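Teaching bin picks by hand or by remote – which do you lot prefer?

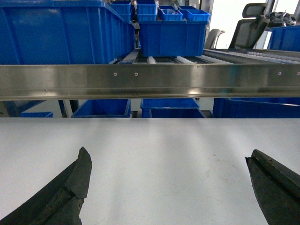

Somtochukwu Usman

Right, long post, sorry in advance. We're a small packing outfit and since March I've been the person who teaches our arm new jobs. The view up top is what I look at all day on the second monitor: two black fingers, the white table, and the conveyor with the blue bins behind it. The job I'm stuck on is simple to say. Take a small part out of a small blue bin, put it down on the table, let go, back off, go again.

I've got two ways of showing it. One is what everyone here calls hand guiding, where I press the button on the wrist, the arm goes floppy and I drag it through the job myself. The other is the remote set-up, a handle on a desk stand with a trigger for the fingers, and I drive from a chair looking only at the wrist view. The software is Ement and it records either sort the same way, so in theory it shouldn't matter which I use.

In practice I've recorded 40 runs by hand and 40 by remote, trained one lot on each, and they behave like two different people. The hand-guided one is smooth as anything on the way over to the bins and then makes a mess of the last bit, closing too early or a finger's width to one side. The remote one gets there in little jerks, stops, has a think, jerks again, but it closes in a sensible place far more often.

My boss wants one method written down by the end of the month so other people can do it. I lean towards remote but it's slow and it makes my neck hurt. What are you all using?

Posted 2022-09-21

ostexed
Remote, every time, and I'll tell you why your hand-guided one is rubbish at the end. When you're dragging the arm you are using your own eyes. You're stood next to it, you can see round the side of the bin, you can see the part properly. The arm can't. It only gets the wrist view. So you've taught it to do something using information it hasn't got, and it's guessing. When you drive from the chair you only have what it has, so every decision you make is one it could make too.

We had exactly this on our Ostex cell. Moved everyone to the desk and the grasps got better in a couple of days.

tin_lid
Gonna disagree with ostexed a bit. What he says about seeing is right but you can fix it without giving up hand guiding. Put the screen where you can see it and don't look at the bin! I stand with my back half turned and drag the arm while watching the monitor. Feels ridiculous for a morning and then it's fine.

The reason I bother is touch. When I've got hold of the wrist I can feel the finger meet the side of the bin. On a desk handle with no feedback you feel nothing at all, and people end up pressing down on things until something complains. I do a lot of fiddly parts that sit in corners and I wouldn't swap.

ostexed
Your own hands and sleeves get in the view though. I've seen sets of runs where there's a thumb in the corner for every single one, and then the arm goes to work on its own with no thumb and has a funny turn.

tin_lid
Hold it further up then. I hold it above the camera, no thumbs anywhere.

ostexed
With your back half turned, watching a monitor. OK mate.

Marrowfat
Can I ask something basic? I'm quite new to all this. Somtochukwu, do you start each run from the same place? I was told to always start from the same home position and I did that for ages, and then the first time someone nudged a bin along a bit it all went to pot. A friend said I should have been starting from all over. I don't know who to believe.

Somtochukwu Usman
Ooh, good question, and I think you've caught me out. By hand I start pretty much wherever I left off, so they're all over the shop. By remote I press the home button each time as it's right there under my thumb. So that's another difference between my two lots that I hadn't even thought about. Bother.

@tin_lid I tried your back-turned trick this afternoon. I managed 15 runs before I got cramp, and I put the fingers into the table twice. I can see how it would come with practice though, the last few felt much nicer.

@ostexed the seeing thing makes total sense and explains the early closing. When I stand there I'm looking down into the bin, and I know where the part is before the wrist view has got anywhere near it. I start closing as soon as I'm happy – and the arm hasn't seen a thing yet.

benavides_nights
Night shift view. We run the Benavides arm, and we mix. Drag it by hand for the travel, then park it over the bin, sit down, and do the grasp by remote. Two recordings, stitched together. The travel comes out smooth, the grasp comes out careful. It's more faff to set up but the actual recording goes faster than doing the whole thing from the chair.

One warning. Where you stitch matters. If you always park at the same height you get an arm that goes to that height and hangs there waiting for somebody to sit down. Took me weeks to work out why it paused. Park high, park low, park off to one side.

Marrowfat
Haha, waiting for somebody to sit down. I think mine does that too!

quillfeather
Coming at this from the other side as I'm the one who has to sit through people's recordings and throw out the bad ones. I went through 1748 of them over the winter and I honestly don't mind which method you use. What I mind is hesitating. Somebody reaches the bin, stops, looks at the clock, has a sip of tea, carries on. All of that gets learned. If your remote one "has a think", Somtochukwu, I'd go and watch your own runs back and see how often YOU have a think. I'd bet a biscuit it's in the same spots.

Trimming the pauses out helps up to a point. It's better to practise the move a few times with recording off and then do it in one go.

Somtochukwu Usman
I've just watched a dozen back and you can have your biscuit. I stop dead just above the bin rim on nearly all of them. I know what I'm doing as well, I'm trying to judge how far down the part is, and with one flat picture I can't tell, so I sit there wiggling left and right until it looks right. It's copied the wiggle. It does my wiggle!

tin_lid
That's the depth problem, and it's why I like having hold of the thing.

ostexed
Or go in at a slant so you can see the near wall and the far wall of the bin on the way down. Gives you something to judge by. Straight down is the worst way to drive on a wrist view. And slow the handle down for the last part, most of them have a scaling setting. In Ement I think it's under the handle options, but I'm on an older version so have a hunt.

hob_nail
I'll be the grumpy one. For a bin on a conveyor and a part going to a table, why are you showing it anything? Bins stop against something, teach a few fixed points, job done. I've had a cell from Ondside running on fixed points for years and it's never had a think or a wiggle in its life.

quillfeather
Do your parts always lie the same way in the bin?

hob_nail
They come in trays.

quillfeather
Well there you go then.

hob_nail
My point is people could buy trays.

Somtochukwu Usman
I did ask about trays, hob_nail, and the answer was no. The small bins come in from upstream with things lying however they fell, and they get stacked in whatever way suits the person stacking. I'd love trays. I dream of trays.

Marrowfat
How many runs do you all reckon is enough for something like this? I keep reading different numbers and I'm only on 88, which took me ages.

benavides_nights
Depends how different they are from each other. If your 88 are all the same bin in the same place you might as well have done ten. Move things in between. I shift the bin after every run, even if it's only a nudge, and turn the part round. Boring but it pays off.

tin_lid
Agree with nights on that. Also do some where you mess it up on purpose and then put it right. Come in too far to the left, notice, correct, grab. Otherwise the first time it's off by a bit it's got no idea how to get back, as you've only ever shown it perfect ones.

quillfeather
Yes, but PLEASE start the recording after the mistake and keep only the putting right. Otherwise you're teaching it the mistake too. I have binned so many of these.

tin_lid
Hm. I leave the mistake in and it's never bothered mine.

quillfeather
How would you know?

tin_lid
Fair.

Somtochukwu Usman
OK, this is what I'm going to try, shout if it's daft. Travel by hand, grasp by remote, like nights does, parking somewhere different each time. Slanted approach, handle slowed down near the bin. A couple of goes with recording off before I start. Bin shifted between every run. Some put-it-right runs, recorded quillfeather's way. Screen moved up to eye level for the neck.

What I still don't know is letting go. Mine opens the fingers really wide over the table and then backs straight off, and with small round parts the wide opening sometimes flicks them along the white top. Do people open only a little and lift, or open right up? By hand I've no choice as the button is all or nothing, but the trigger will do halfway.

ostexed
Halfway, lift, then open fully once you're clear. Keep it the same order every time.

benavides_nights
Same here. Lower till it's touching first, though. I used to let go a smidge above and they roll.

tin_lid
Check your finger pads as well while you're at it. If the rubber's going at the tips the part hangs on to one side when you open up, and that's a flick that no amount of showing will cure.

Somtochukwu Usman
Now you say it, the top of the left one does look a bit chipped on the wrist view. Will ask if we've got spares in the drawer. Cheers, all of you, I'll come back when I've got a new set recorded.

hob_nail
Trays.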